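**故障栏｜夹爪没松手，日志却说一切正常**

上一期通讯登了 Doltwood 的喜讯：他们的餐具归架程序在 Jotomcombe 试验间连续运行，完成 2,988 次取放，“无安全事件”。有几位读者来信问，这个数字能不能当采购依据。我当时没有回，想先看看原始记录。现在看过了，我的答复是：先别急。

事情出在十月的一个下午，刚过三点。机械臂把一只盘子送到架子前，程序发出松开指令，夹爪却没有完全张开。手臂照常执行下一步，往回撤，盘子被带着走了一段，磕在架子上，架子跟着滑向桌边。值班的 Nayeli Medrano 伸手去扶。手臂这时还在动，腕部蹭到了她的前臂。她按下急停，人没有大碍，皮肤红了一片，第二天照常上班。

系统日志对这一段的记载只有一行：“放置完成。”

Doltwood 的说法是，这属于“放置偏差”，不属于安全事件，依据是接触力没有超过停机门限。门限设在 135 牛。我问这个值是怎么定的，项目负责人 Macario Huerta 回信说，沿用了前一个项目 Temwood 的参数。Temwood 搬的是纸箱，工位外面有围栏，人进不去。Jotomcombe 的工位没有围栏，人就站在桌子旁边补盘子。把前一个项目的数字原样搬过来，再拿它来证明新项目安全，这个推理我不太能接受。
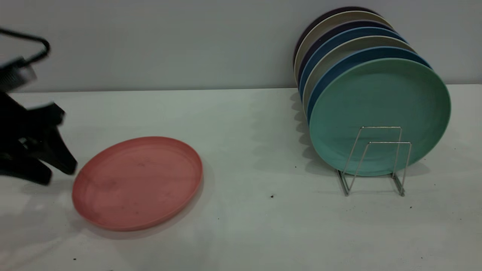 松开指令和夹爪实际张开是两回事，这套系统只记录前者。夹爪里本来有位置反馈，读数也一直在往外送，上层程序没有去读。Consuelo Carrillo 负责后来的复查，她把控制器里残留的反馈数据调出来，和任务日志逐条对照，发现类似的不完全张开此前至少还有 13 次，大多数没有造成后果，盘子晃一下，自己落回去了。任务本身的难度也值得一提。平放的那只粉色盘子，盘沿又浅又矮，手指只能从边上贴着桌面去够；架上的盘子一只挨一只立着，后面几只只露出一道窄边，要往这样的架子里再放一只，横向余量很小。手指晚张开一点，或者少张开一点，碰到的就可能是旁边那只。在这种工位上省掉一次到位确认，我看不出省下了什么值得省的东西。

关于原因，目前有两种解释。

供应商 Ayala 认为是指尖衬垫磨损后发黏，建议缩短更换周期。这个解释对 Ayala 很方便，换垫子要另外付钱。Carrillo 拆下旧衬垫做了对比，磨损确实有，但她把新衬垫装上以后重跑同一段程序，不完全张开又出现了 2 次。她更倾向于怀疑驱动侧：连续运行一段时间后，张开动作变慢，而程序里的等待时间是写死的，时间一到就往下走，不管手指在哪里。

我觉得第二种说法更有道理，不过也要说清楚，它还没有得到证实。复查期间没有记录驱动器温度，“变慢”是从反馈曲线上推出来的。Huerta 答应补测，没有给日期。

Doltwood 已经做的改动如下：

- 松开后读取位置反馈，未到位则原地停住并报警；
- 等待时间由固定值改为以到位信号为准；
- 架子加了防滑脚垫。

前两条是应该的，早就该有。第三条我有保留意见。架子滑动固然是 Medrano 伸手的直接原因，可是下次掉的也许是盘子，也许是别的什么，人看见东西要掉，总会去接。培训材料里写着“运行中禁止进入工作区”，同一份材料又要求操作员“及时补充餐具，避免停线”。两句话隔了一页。Medrano 跟我说，她一直是按后一句干活的，没有人提过有什么不对。

135 牛的门限，截至本期付印没有改。Huerta 说调低以后误停会增多，要影响产能数据。我请他提供误停的测试结果，他说尚未测试。

还有那个 2,988。按 Doltwood 的算法，每发出一次松开指令就记一次成功，所以出事那一次也算在里面，Carrillo 查出的那些同样算在里面。这个总数里有多少次是盘子真正稳稳落位的，现有日志答不上来。本刊上期引用时没有注明统计口径，是编辑部的疏忽，网页版已加注。

Danai Kokkinos 正在整理其他试验间的同类记录。如果你那里的设备也是“发了指令就算完成”，请把控制器型号、等待时间设置和是否读取反馈这几项发给她，不需要写单位名称。Citlali Becerra 会在下一期写急停按钮的位置问题：Jotomcombe 的那只按钮装在桌子另一侧，Medrano 是绕过去才按到的。

（补测结果收到后，本栏续登。）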